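Home Destinations Walks Food & Drink Stay Archive

Last updated: April

Bralness, the lake town that keeps its best streets for walkers

The bus from Skenitz comes over the last hill with its engine complaining, swings left past a row of walnut trees, and all at once there is the lake, long and silver and much bigger than I had imagined. The woman across the aisle had clearly seen it a thousand times and still put down her crossword. I took that as a good sign.

Bralness sits at the northern end, where the water narrows and the hills come down close enough to throw shade on the harbour by late afternoon. It has a castle (half of one, anyway), a Friday-night sort of feeling every evening of the week in summer, and the best plum dumplings I have eaten anywhere. Most visitors come for a day and go back to Skenitz to sleep. I stayed for five nights and could happily have doubled it!
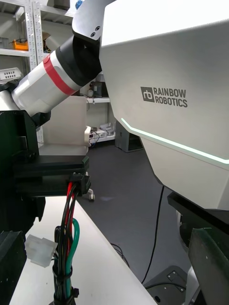
Getting your bearings

The old town is built on a slope, and the streets are named after the trades that used to fill them: Ropemakers, Coopers, Salt Lane. They run across the hill in long level curves and are joined by flights of steps, so you can stroll the length of the town without much effort, but going from the harbour to the castle will have you puffing. Cars are kept to the lower road. Everything above that belongs to people on foot, a few delivery trolleys and a great many cats.

Start at the harbour early, before eight if you can manage it. The fishing boats are back by then and the little market along the wall is in full swing, with smoked perch wrapped in paper, jars of dark honey and bunches of dill the size of a pillow. Margit Rácz sells bread from the last stall before the slipway, and her caraway rolls are gone by nine. I know this from bitter experience on my first morning. On the second I was there at seven, and she laughed at me and threw in an extra one.

From the market, take the Coopers steps up to the small square with the dry fountain. There are benches under a lime tree and a view straight down the lake, and it is a lovely place to eat a warm roll while the town gets going below you.

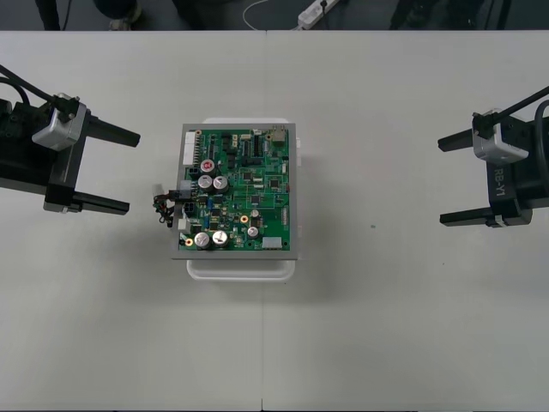 Keep climbing and you come to the Nyitrai house, a tall yellow building with green shutters that belonged to a family of salt merchants and is now the town museum. It is tiny and wonderful. The ground floor is all scales, sacks and ledgers, and upstairs they have kept the family dining room as it was, with a painted ceiling of herons and reeds. Ask to see the cellar. It isn't on the plan they hand you at the door, but if there is somebody free they will take you down a narrow stair to the old salt store, where the walls still sparkle when a torch catches them.

Barnabás Hegedűs took me round. He grew up two doors away and used to be sent down there as a boy to fetch salt for his grandmother's pickles. "You came up tasting of it," he told me. "Your hands, your hair, everything."

The castle is another 500 metres along the ridge path, an easy walk through beech woods that were full of wild garlic when I went. What's left of it is one round tower, a good stretch of wall and a grassy courtyard where school parties eat their sandwiches. You can climb the tower for a few coins. The top looks out over the whole lake, with the ferry drawing its white line across the middle and, on a clear day, the snow on the Astatden peaks beyond.

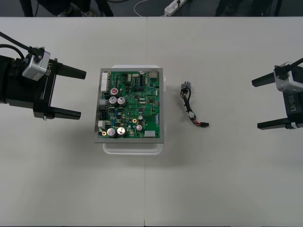
The two arms at the table, with the green circuit board and wire harness between them.

Out on the water

The ferry to Astatden takes the best part of an hour and I would put it at the top of any list. It is an old boat, painted cream and blue, with slatted seats on the open deck and a bar the width of a wardrobe that does very strong coffee. Sit on the right going out. You pass the reed beds, where there are herons standing about like umbrellas somebody has forgotten, and then a line of bathing huts on stilts.

Astatden itself is a village of one street, but what a street! It climbs from the jetty between stone houses with vines over their doors, and at the top is a meadow where the marked path begins. Number 543 on the walkers' map is the one to follow. It loops through orchards and up to a chapel, then back along the shore, and took me three hours with a long stop for lunch. The paint marks are yellow and easy to spot, apart from one muddle by a sawmill where you want the lower track.

Etelka Illés keeps the guesthouse by the jetty and will make you up a picnic if you ring the evening before. Mine had cold chicken, pickled peppers, a wedge of sheep's cheese and a slice of poppy-seed cake that I had meant to save for the boat. It didn't get past the chapel.

If you'd sooner swim than walk, the beach south of the village is pebbly but shelves gently, and the water was already bearable in the afternoons. Take shoes you don't mind getting wet.
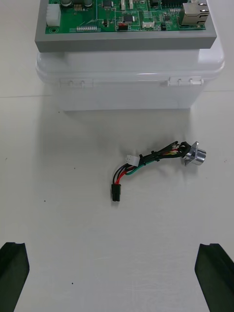
Where to eat and sleep

Back in Bralness, the places on the harbour front are perfectly good, and on a warm evening you'll want one of their tables for the sunset. For the plum dumplings, though, go up to Salt Lane and look for a blue door with a lamp over it. Renato Magbanua cooks there with his wife's recipes and a few of his own, so you may find a sharp, garlicky pork stew next to the lake fish. I had both on different nights and would fight anyone for the last spoonful of either. The dumplings come rolled in buttery crumbs and a snowfall of sugar. Order them when you sit down, as they are made fresh and take a while.

I slept in a room above the bookshop on Ropemakers, with a creaking floor and a window that opened over the rooftops. Ákos Major, who runs the shop, lets it by the night and leaves a shelf of local walking guides by the bed. There are bigger hotels along the lower road with lifts and parking, and they suit families or anyone who doesn't fancy the steps with a suitcase.

Buses from Skenitz leave from the stand behind the railway station, and the last one back goes at half past nine in the evening. The ferry runs from spring until the first frosts. Buy your ticket on board, and bring change.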